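The Chair That Was Supposed to Fix Your Back

By Sheena Pollock

The first thing the salesman at Temard told me was that I had been sitting wrong for 20 years. He said it kindly, the way a dentist talks about flossing. Then he pulled a lever, the seat dropped under me, and he named a price that would cover a decent used motorcycle.

I've heard versions of that pitch in four showrooms this spring, and I still can't say what I would be buying. The tags promise "active support" and "dynamic posture." One promised "spinal confidence." I asked what that meant and was handed a brochure with the same two words on the cover.

Office chairs used to be dull. A purchasing manager ordered a truckload, you got whichever one had been left in your cubicle, and if a wheel stuck you swapped it after hours with the one next door. Then people started working from their kitchens, their backs hurt, and a whole trade grew up to explain why.

Tadeusz Kurek has been repairing chairs for 26 years in a shop behind a tire store, and he has seen the expensive ones from underneath. "Same gas lift," he told me, turning one over on his bench. "Same casters, a lot of the time. The mesh is nicer, I'll give them that." He charges by the part and keeps a bin of armrests he calls the graveyard. Most of what goes into it, he says, is the adjustable kind.

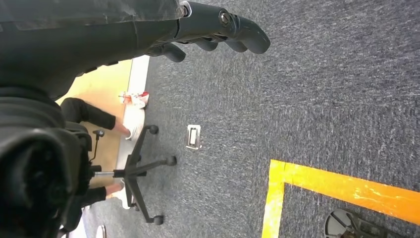 An office chair in use on gray carpet.

The makers, naturally, see it another way. Zellport sent me a summary of its own comfort study, in which 151 office workers tried its top model and most of them liked it. How many would have liked any new chair, the summary doesn't say. They were not asked to sit in a cheaper one. When I asked for the full report I was told it was being prepared for release, and it was still being prepared when I filed this story.

Trinidad Bustamante, a physical therapist who treats a lot of desk workers, was less interested in the furniture than I had hoped. She wanted to know how long I sat before getting up. I lied a little. She said patients often come in with a receipt for a new chair and the same stiff neck they had before they bought it. Some do feel better, she added, and she doesn't argue with them.

I borrowed a Hesuvov for two weeks in April. It has nine controls, one of which I never identified. For the first few days I sat like a concert pianist. By the second week I was back to one foot tucked under me and my chin near the keyboard, a position the manual does not cover.

The chair was comfortable, and so was the sofa. My lower back felt best on the afternoon the power went out and I walked to the library.

I returned the Hesuvov in its enormous box and went back to Kurek's shop, where he sold me a secondhand task chair with new casters and a small burn mark on the seat. It squeaks when I lean left. He says he can fix that for the price of a lunch, and I haven't decided.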